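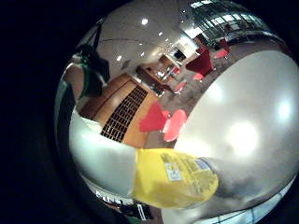
Wrist camera view during a lobby session with the hand-held gripper. A glossy white object with a yellow label fills much of the right side; the red seating and the wood reception desk lie behind it.

Close-range occlusion in hand-held gripper data: first results from the Munura set

May 25, 2020

Ryszard Ostrowski

The manipulation group has finished the first round of training on the Munura set, the demonstrations recorded with hand-held grippers in public interiors. The question for this round was narrow. When an object or part of the tool sits very close to a fisheye lens and covers a large share of the view, does the remaining background help the policy, hurt it, or make no difference? The short answer is that it helps pose tracking and hurts grasp timing, and that the two effects can be separated with a fairly simple mask.

Background

The gripper carries one fisheye camera and no other exteroceptive sensor. Camera pose is recovered offline by visual-inertial tracking, and jaw width is read from the tool itself. The policy gets a short stack of recent views plus jaw width and predicts a sequence of relative end-effector motions. Nothing in this arrangement is new. We kept the network and the action representation from last year's bench experiments so that any change in the results could be put down to the data.

The bench data came from the Pestholm lab, where the walls are matte, the lighting is fixed and the objects are mostly blocks and cups. Munura was recorded in lobbies, corridors and break areas, with people in view, daylight through glass, and packaged goods with shiny surfaces. The training portion holds 4000 demonstrations across 8 interiors. Two further interiors were held out completely, and no object from them appears in training.

What goes wrong near the lens

Glossy curved surfaces produce highlights that stay nearly fixed relative to the camera while the surface itself moves. A feature tracker will accept these as good points. With a large white surface near the lens, such as the one in the picture, bright patches may be the strongest features on that side of the view, and they carry false motion. Printed labels cause a related problem. The print is real texture, but once the object is held it moves with the gripper and tells the tracker that the camera is standing still.

The background provides the correction. Ceiling lights, window bars and the edges of furniture are distant, have high contrast, and remain visible over long stretches because of the wide field of view. In our logs the tracker rarely failed outright. The more common fault was a slow drift during the approach, small enough to pass the automatic check and large enough to place the recorded closing position in front of the object or behind it. Demonstrations with this fault are worse than lost ones because they go into training with a wrong label.

Method

Three changes were made, and each was tested alone and in combination.

The first is a near-field mask used only for pose recovery. A small segmentation network marks pixels that belong to the tool or to anything within reach of the jaws, and the tracker ignores features inside the marked region. The network was trained on hand-drawn masks from the Leltden recordings, none of which are in Munura.

The second is highlight rejection. Points whose local patch is saturated, or whose path across the image disagrees with the inertial estimate for several consecutive views, are dropped before bundle adjustment. The threshold was set once on Leltden data and left alone.

The third applies to the policy input. During training the far background is blurred at random, with the strength drawn separately for each demonstration. The near region is kept sharp. The intent is to stop the policy from learning that a certain piece of furniture or a certain window means the jaws should close. At run time no blur is applied.

We also tried painting the background flat gray. This was dropped after a week. The policy became unsteady during long approaches, where the background is the main cue to how fast the hand is moving, and it overshot on almost every trial with a low table.

Results

The near-field mask accounts for most of the gain in pose recovery. Drift during the approach fell in all training interiors, with the largest change in rooms that have a high ceiling and regular lighting. Highlight rejection adds little where the mask is already correct. It matters when the mask misses the outer part of a large object, a frequent error with white items against pale walls. We are keeping both.

Retraining on the corrected poses improved grasp success in both held-out interiors. Adding the background blur improved it again in one of them and left the other unchanged. The unchanged interior is a plain corridor with little to memorize, so this is consistent with the intended effect, but one corridor is weak evidence and we do not want to lean on it.

Closing time is the measure that moved least. The policy still closes early on large rounded objects. When the surface fills one side of the view, its apparent size stops changing in a useful way, and the stack of past views is too short to show the whole approach. Doubling the length of the stack helped but made inference too slow for the controller on the Domański arm. A cheaper option is to pass the integrated jaw-to-start distance as an extra input. That run is in the queue.

Limits

Everything reported here uses one lens model and one jaw geometry. The mask network has seen few transparent objects and does poorly on them; a clear bottle is usually marked as background apart from its cap. People moving through the far field have not caused measurable trouble so far, but the recordings were made at quiet hours, and a crowded lobby would remove many of the static points the tracker depends on. Window regions need care as well. Reflections in glass can hold stable features at a false depth, and we have no filter for them beyond the standard outlier test.

Success rates were scored by the same two operators who set up the trials — a practice we intend to change. Scoring in the next round will be done from recordings, with the policy version hidden from the scorer.

Next steps

The corrected poses and the near-field masks are on the group server under the Munura directory, along with the list of demonstrations that were removed. Anyone training on the older copy should switch, as the older pose files contain the drift described above. The mask code still expects the lens calibration in the old format; a converter is in the same directory.

In July we plan to record in the Leltden interiors again, this time with more large, glossy packages and with the hand starting farther from the object. Groups that have a site with difficult glass or strong daylight are asked to write to Ryszard Ostrowski before the schedule is fixed.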